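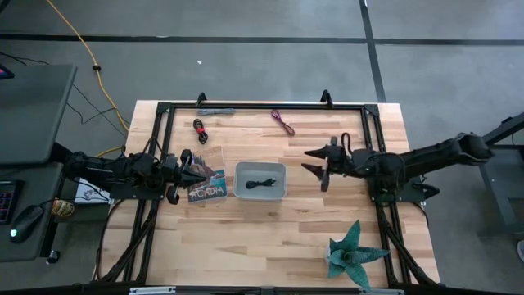 ケーブルと小物の仕分け、手伝ってくれる人と、自分の分を持ってきて片づけたい人、両方募集します。Bokartonの夏の「引き出しひらき」、August(8月)の開催分です。去年来た人はだいたい分かると思うので下の「変わったところ」だけ読んでもらえれば。初めての人は全部読んでください、長いけど。扱うのは机の上に溜まるもの全般。線、端子、工具、紙もの、飾り、どこにも属さないもの。浅いグレーのトレーに黒いケーブルを一本だけ入れる、あれが基本の形です。トレーひとつに一種類。赤いバンドで束ねてある黒い線みたいに、まとまっているものはまとまったまま扱います。ACADIAの冊子のような紙ものは線と一緒にしない。多肉の飾りは最後まで動かさなくてよし。

急いで書いてます、抜けてたら聞いてください。

■募集するのは
(1)仕分けスタッフ 有償、短期
(2)参加者 自分の小物を持ち込む人

両方に応募するのは可。ただし同じ回で兼ねるのは無理です、去年やった人がいて自分の荷物が全然終わらなかった。別の回にしてください。

■場所
Oprea二階、Bokartonの作業室。エレベーターなし。階段が急なので箱を抱えて上がる人は先に連絡を、下まで取りに行きます。一階の店とは入口が別です。店の人に聞いても分からないと言われます。建物の横、自転車が並んでる側の扉。

■時間
午前の回は10時から、午後の回は14時から。どちらも一回60分。延長なし。午前と午後のあいだは部屋を入れ替えるので残れません。お昼は外で。
スタッフは午前から入る場合9時20分集合、午後だけの人は13時半。
日程の一覧は返信メールに付けます。応募の時点では「午前がいい」「午後がいい」「どちらでも」だけ書いてもらえれば十分。

■スタッフの仕事
・机を拭く、トレーを出す
・参加者の持ち込み品をトレーに移す手伝い
・線を巻く、バンドで留める
・ラベル書き
・終わったら机を元に戻す

一番時間を使うのは線を巻くところです。強く巻かない。もとの癖に沿ってゆるく輪にして、端子が外側に出るように。端子を輪の中に押し込む人が多いんですが、あとで何の線か見るためにまた全部ほどくことになります。きつく八の字にするのもここではやりません。細い充電線が根元からだめになった経験が各自あると思うので、そのつもりで。

バンドは面ファスナーのもの。輪ゴムは使わない。針金入りのも避けてください、線の皮に傷がつく。色は好きに選んでいいけど、一人の参加者の荷物の中では色の意味を途中で変えないこと。赤は「今使ってる」、青は「予備」、みたいに本人が決めたら最後までそれで。決めたくない人には無理に決めさせない。

工具類。平たいヘラとか小さいレンチとか、用途がはっきりしないものがよく出ます。名前が分からなくても構いません、ラベルには本人の呼び方をそのまま書く。「あの平たいやつ」でいい。正式な名前に直してあげる必要なし。家に帰って探すときに使うのは本人の言葉なので。

紙もの。観光地の冊子、絵はがき、説明書、レシート。説明書は機器の線と同じ袋に入れたくなりますが、袋の中で折れるので別。冊子や絵はがきは立てて入れる薄い箱があります。読み始めてしまう人が毎回いる。気持ちは分かるので少しは待って、時計を見て声をかけてください。

飾りもの。人工の植物、置物、小さい鉢。壊れやすいものは本人に持ってもらう。こっちで触らない。机の端に置いたままにしたい人はそれでいいです、片づけ会だからといって全部しまう必要はない。

■スタッフに来てほしい人
細かい手作業が苦にならない人。初対面の人の持ち物を見て笑ったり驚いたりしない人。これはかなり大事です。古い携帯の充電器を山ほど持ってくる人も、同じ線ばかり出てくる人もいます。「こんなに」とか「まだ取ってあるんですか」は言わない。
経験不問。資格不問。整理収納の勉強をした人は歓迎ですが、うちのやり方と違うところがあっても当日はうちの方で。議論は終わってからしましょう、結構好きです。
広東語、スペイン語、英語ができる人は助かります。必須ではない。
立ち作業が中心。椅子もあるので座ってやりたい人は事前に書いておいてください、席をそのつもりで組みます。

■報酬
回ごとのお支払い。金額は担当範囲で変わるので返信のときに個別に書きます。見てから辞退してもらって全然構いません。交通費は別に出ます。支払いは振込、月末締め。その場の現金渡しはやめました。

■参加者の人へ
持ってこられる量は100サイズの箱ひとつまで。これより大きいと60分では終わりません。袋でもいいけど、中で絡まるので箱がおすすめ。家で先に仕分けてこなくていいです。引き出しをそのままひっくり返してきた、くらいでちょうどいい。
参加費は200円。お茶とラベル代です。バンドを持ち帰りたい人は別売りのがあります。

持ってこないでほしいもの
・膨らんだ電池、液漏れした電池
・刃物(カッターは刃を抜いてあれば可)
・液体、接着剤の開いたもの
・食べ物。飴くらいなら何も言いません
・他人宛ての書類
・中身を見られて困る記録媒体。USBメモリ等は挿して確認とかは一切しないので、形で分けるだけになります

捨てるものの引き取りはしません。毎回聞かれるので太字にしたいくらい。要らないと決めたものは「要らない」のトレーに入れて、最後に袋に詰めて本人に返します。市の回収の出し方は紙があるので持って帰ってください。

■当日の流れ(参加者)
受付で名前を言う。席に着く。机の上に箱の中身を広げる。まず大きく、線、道具、紙、その他。その他が一番多くなるのが普通なので気にしない。
次に線だけやる。先に線が終わると机が急に広くなります。端子の形で寄せて、何の線か分からないものは分からないトレーへ。分からないトレーがあるのは恥ずかしいことではないです、主催の家にもある。
道具と紙は残った時間で。終わらなければそのまま箱に戻して続きは家で。
最後にラベル。ラベルはBrundardの番号式を使います。トレーごとに番号の札を差して、同じ番号を紙の一覧に書く。一覧は持ち帰り。写真を撮って済ませたい人はそれでも。

■変わったところ(去年来た人向け)
・トレーが浅いものに変わりました。前の深いのは底に何があるか見えなくて不評だったので。そのかわり積めません。積まないで。
・机の上に線以外のものを出しっぱなしにしていい。前は全部どけてもらってた。
・見学のみの参加はなしになりました。
・お茶が麦茶だけになりました。
・番号札は返却。去年かなり持って帰られてます。見つけた人は郵送しなくていいので今年持ってきて下さい。

■お子さんについて
一緒に来てOK。小さい端子やねじが机に出るので、口に入れる年齢の子は膝の上か別の大人と。小学生ならスタッフの横でラベルを書いてもらうこともあります、字が大きいほうが読みやすい。

■よく聞かれること
途中で帰っていいか → いいです。札だけ返して。
手伝ってほしくない、黙々とやりたい → 受付で言ってください。そういう席があります。窓側。
友だちと並びたい → 同じメールで二人分書いて。別々に来た応募を後からつなげるのは手が回らない。
仕事で使ってる線を持ってきてもいいか → 会社の許可があればどうぞ。こちらからは確認しません。
駐車場 → なし。
エアコン → あります。効きすぎるので羽織るもの。
仕分けたあとまた散らかったら → また来てください。次は冬の予定、未定。

■応募のしかた
Zivthorpeの募集ページにある問い合わせ欄から。件名に「スタッフ」か「参加」。本文に書くこと
・名前(呼ばれたい名前でいい)
・午前か午後か
・スタッフの人は、これまでに何かを片づけた話を200字以内で。自分の部屋でも職場の棚でも祖父母の物置でも。上手くいかなかった話のほうが読んでいて参考になります
・参加の人は、だいたい何が入ってる箱か一行
・階段の手伝い、椅子、子ども連れの有無

履歴書いりません。写真もいりません。
スタッフは短い電話の面談をします。Xiomara Pruittからかけます。日本語か英語かスペイン語、どれで話したいか書いておいてください。知らない番号に出ない人はその旨も。
参加の受付はWing-yan Lauがやってます。返信まで少しかかることがあります、届いてないかもと思ったらもう一回送ってもらって大丈夫、重複はこちらで消します。

締め切りは席が埋まり次第。去年は200件を超える応募が来て後半はお断りばかりになりました。断った人には今年先に案内を出していますが、メールが変わってる人がいて何通か戻ってきてます。心当たりのある人は「去年だめだった」と一言添えてくださればと思まいす。優先します。

キャンセルは前日の18時までに。当日の急なやつは仕方ないので、分かった時点で一行だけ。連絡なしだけは困ります、席が空いたまま待ってる人がいるので。

持ち物
参加者:箱、中身、あれば老眼鏡。端子の刻印が本当に小さい。
スタッフ:動きやすい服、爪は短めで。エプロンは貸します。ポケット付きなので、作業中に人のねじを入れたまま帰らないように。帰る前にポケット確認。

問い合わせも同じ欄から。電話での受付はしていません。よろくお願いします。

Bokarton「引き出しひらき」係
Wing-yan Lau/Xiomara Pruitt

追記 トレーだけ買えるかという質問が来てますが、売ってません。会が終わったあとに余った分を譲るかもしれないので、欲しい人は応募の最後に「トレー」と書いておいてください。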